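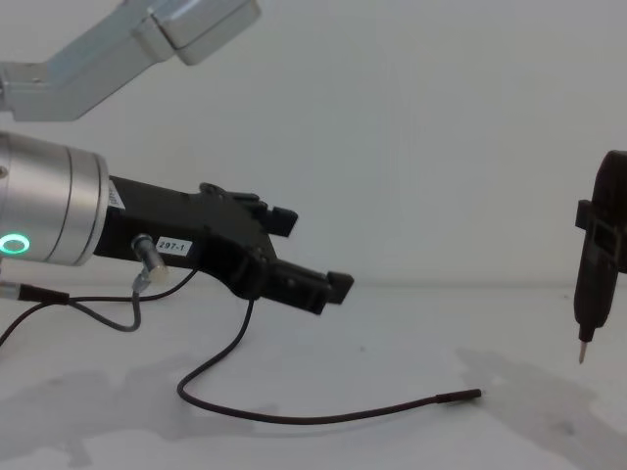 Left side, jaws open, nothing held. Label 297-1.

Sunday, August 16, 2020. Bench notes, cable handling. Present: F. Matheson, self.

Table bare white top, plain grey wall behind. Kept it that way for contrast with the black parts. Raltix bench not used today.

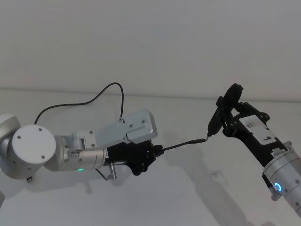
Slender black rod-like piece in the left gripper, thin tip toward the right arm's tool. Left light green, right light blue.

Slack on the left is routed two ways, a long line and a short loop under the gripper.
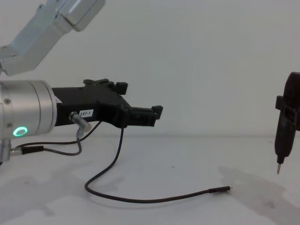 Short loop goes on the check list for snagging. Idalina wants a clip at the silver fitting. Clip order to Vasiliu, 25 pcs, ref. 217. No change to the long line until they arrive. 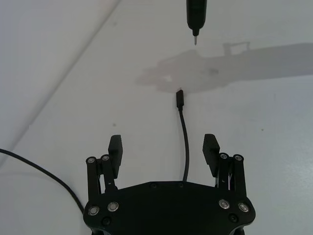
Thin black cable, USB-C plug pointing up, between the spread finger pads.

To do: measure bend near the plug, ask Rhodri for the 70 cm cable, copy these notes to Ffion.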